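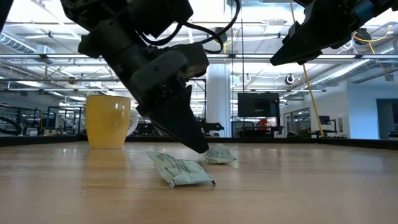 By the time the rest of the campus is looking for supper, the Plakik club is usually on its third argument about tea.

The student group has 22 members and 2 evenings a week on the benches at Cerkano. This term's project is table service: two arms, one table, and whatever a person might leave lying on it after a snack. The club programs every move itself.

"A cup is easy until there's something in it," says Lilla Virág, a second-year student who leads the grasping team. "Then you have to care how fast you go."

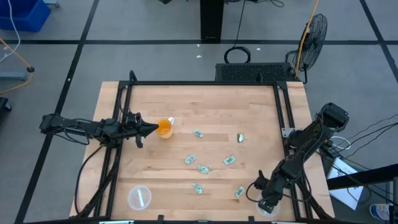
The left gripper beside a cup of orange liquid on the club's table.

Crumpled things are harder – they never sit the same way twice. Moataz Ait Ali, who looks after the software, wants 40 clean runs in a row before the Plumard Cup in May. He won't say how close they are.

New members start on the practice logs and move to the arms when someone senior signs them off. Meetings begin at 6 p.m.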